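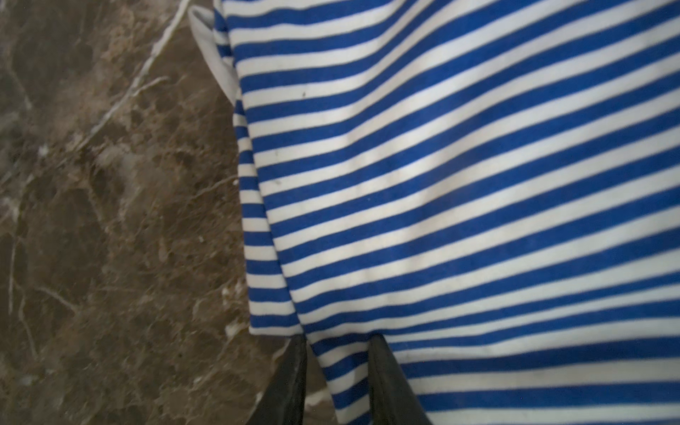
Fig. 1. Striped knitted fabric laid over a brown marble surface.

Section 4: Washing, drying and looking after knits

Welcome to the part of the guide we most enjoyed writing! If you have worked through Sections 1 to 3, your Narkstead machine is level, plumbed in and has had its empty first run, so you are ready to put some real clothes in it. Knits are where a gentle machine earns its place in the house, and once you have the hang of the settings you will find yourself washing things you used to save for the hand basin.

This section covers jersey tops, knitted cotton, fine wool and wool blends. For sheets and towels go to Section 5. For duvets and anything with a filling, go to Section 6.

4.1 Before you start

You will need:

The Narkstead machine, plugged in, with the tap open
A liquid detergent suitable for the fibre (see 4.3)
The mesh bag from the accessory pack
The Wuisan flat drying rack, or two thick towels
A measuring cap

The accessory pack is tucked inside the drum when the machine is delivered. If you have already thrown out the packaging and can't find the mesh bag, have a look behind the rubber door seal — they do like to slide down there.

4.2 Sorting

1. Read the care label on every garment. The tub symbol with a number gives the highest wash temperature in degrees. A hand in the tub means hand wash, and a cross through it means do not wash at all.

2. Put knits in a pile of their own. Zips, hooks and heavy denim will pull loops out of a knitted fabric in a single wash.

3. Split the pile into lights, darks and mixed. Striped and patterned knits go in the mixed pile.

4. Test any new, strongly coloured piece. Dampen a corner of the inside hem, press a white cloth against it and count to 30. If colour comes off on the cloth, wash that piece alone until it stops.

5. Turn everything inside out. Fasten buttons and tie any cords in a loose bow.

Note: blue and white stripes worry people more than anything else we get asked about. A cool wash and prompt unloading do most of the work. What causes trouble is a damp garment sitting folded on itself for hours, with the dark band pressed against the pale one.

Caution: do not wash garments that have been cleaned with white spirit, petrol or any other solvent. Rinse them by hand in plenty of water and air them outdoors until there is no smell at all.

4.3 Choosing and measuring detergent

Use a liquid for knits. Powder can leave grains in the loops at low temperatures, and you will feel them at the collar.

1. Pull the drawer out until it clicks.

2. Fill the cap to the lower line for a half load, or to the upper line for a full knit load.

3. Pour into the left-hand compartment. The middle one is for softener, and for most knits you can leave it empty.

4. Close the drawer gently.

For wool, choose a detergent that says on the bottle that it is suitable for wool. Ordinary biological liquids contain enzymes that attack the fibre. The damage is slow, so it is easy to miss until an elbow goes through.

If your water is hard, set the hardness dial inside the drawer housing as described in 2.6. It takes a minute and the difference in softness is lovely.

4.4 Loading

1. Put fine knits and anything with a loose stitch into the mesh bag. Close the zip fully and tuck the puller under its cover.

2. Place garments in the drum one at a time. Shake each one open as you go.

3. Stop when the drum is half full. Knits hold a great deal of water and need room to move.

4. Check the door seal for sleeves and ties, then shut the door firmly. The lock light comes on when the programme starts.

Caution: never wash one heavy jumper by itself on a fast spin. The drum may go out of balance and the machine will stop to protect itself. Add a couple of T-shirts of a similar colour.

4.5 Setting the programme

The dial has three positions that matter for this section.

JERSEY
For T-shirts, polo shirts, striped tops, leggings and children's knitted cotton. Standard temperature 30, adjustable down to cold.

WOOL
For wool and wool blends marked as machine washable. The drum rocks and rests, and the water level is higher than usual. Please leave the temperature where the machine sets it.

FRESHEN
A short rinse and spin for clean clothes that have been packed away. No detergent needed.

To start a wash:

1. Turn the dial to the programme. The panel shows the temperature and spin speed.

2. Press SPIN to change the speed. For wool, keep it as low as it will go. For jersey, the middle setting suits nearly everything.

3. Press RINSE+ if anyone in the house has sensitive skin.

4. Press START and hold for 2 seconds until you hear the tone.

You can add a forgotten sock! Press PAUSE, wait for the lock light to go out, and open the door. If the light stays on, the water is above the level of the door and the sock will have to wait for next time.

Note: the time left on the panel is worked out again after the first rinse, so it may jump forwards or back. Both are normal.

4.6 Taking knits out and drying them

This is the step that makes the biggest difference to how long your clothes keep their shape. Wet knits are heavy, and they stretch under their own weight if you lift them by the shoulders.

1. Unload as soon as the programme ends. Scoop each garment from underneath with both hands.

2. Lay it on a clean towel, roll the towel up and press along its length. Don't wring it.

3. Unroll, move the garment to the rack or a dry towel, and ease it back to its proper size. Smooth the side seams until they run straight. On stripes this is wonderfully simple — line up the bands at the seams and you know the body is square.

4. Lay the sleeves alongside the body or folded loosely over the front.

5. Turn it over once the top side feels dry.

The Wuisan rack opens to its full width with the two side wings locked. Push each wing down until the red tab disappears. It will fold away with the wings still unlocked, so do check before you put anything wet on it.

Caution: keep the rack well away from open fires and portable heaters. Wool dried against strong heat turns harsh and may shrink.

Caution: if you dry on a stone worktop, put a towel down first. Marble and limestone can be marked by softener and by dye, and a cold slab slows drying. Wipe up drips straight away with plain water.

4.7 Pressing

Many jersey tops need no ironing if they were smoothed out well. If you do want a crisp finish:

1. Set the iron to the number of dots on the care label.

2. Turn the garment inside out and lay a thin cotton cloth over it.

3. Lower the iron, hold for a moment, lift, and move along. Sliding the iron drags the loops sideways and gives you wavy hems.

4. Leave the garment flat until it has cooled.

4.8 Folding and storing

Fold knits and stack them on a shelf or in a drawer. Hangers leave points at the shoulders, and heavy jumpers grow longer on them by the week.

For a striped top, fold along a stripe and the whole stack stays level. Jocelyn Padilla, who tested every programme in this guide on her own wardrobe, folds the sleeves in first and brings the hem up in thirds, and we have all copied her.

Before putting winter wool away, which for most of us falls in April, wash it and let it dry completely. Moths go for food marks and skin oils. Use a lidded box or a zipped cotton bag, and air the shelf.

4.9 When something goes wrong

The garment has stretched.
Wash again on JERSEY at the label temperature and reshape while damp. Cotton knits usually pull back well. Wool may need a second go.

The garment has shrunk.
Soak in cool water with a capful of hair conditioner, press in a towel and ease out by hand, a little at a time. Results vary, but it is well worth trying before you give up on a favourite.

Colour has run into a pale area.
Keep the garment wet. Wash at once by itself on JERSEY with RINSE+. Don't iron or tumble dry until the mark has gone, as heat can fix it.

There are small bobbles on the surface.
Lay the garment flat and use the Kasex fabric comb, working in one direction with light strokes. Skip the comb on open or lacy stitches.

A loop has been pulled.
Ease it through to the wrong side with a blunt needle. Never cut it.

The panel shows 336.
The load is out of balance. Wait for the lock light to go out, open the door, spread the load by hand and press START again.

The panel shows 300.
Water is coming in too slowly. Check that the tap is fully open and the inlet hose isn't kinked, then clean the inlet filter as shown in 8.2.

4.10 Keeping the machine ready for knits

Knits shed more lint than woven cloth, so a little housekeeping goes a long way.

1. After every few knit washes, wipe inside the fold of the door seal with a damp cloth.

2. Once a month, switch off at the wall, open the flap at the bottom right, drain the water into a shallow tray and unscrew the pump filter. Rinse it under the tap and screw it back tightly.

3. Leave the door and the drawer slightly open between washes, unless small children or pets can reach the drum.

4. Run an empty hot wash with a Zerkard descaling sachet whenever the drop symbol lights up.

Caution: let the machine cool before opening the pump filter after a hot wash. The water behind it can scald.

This section was last revised on 12th August and replaces the loose sheet supplied with earlier machines. Continue to Section 5 for sheets, towels and table linen.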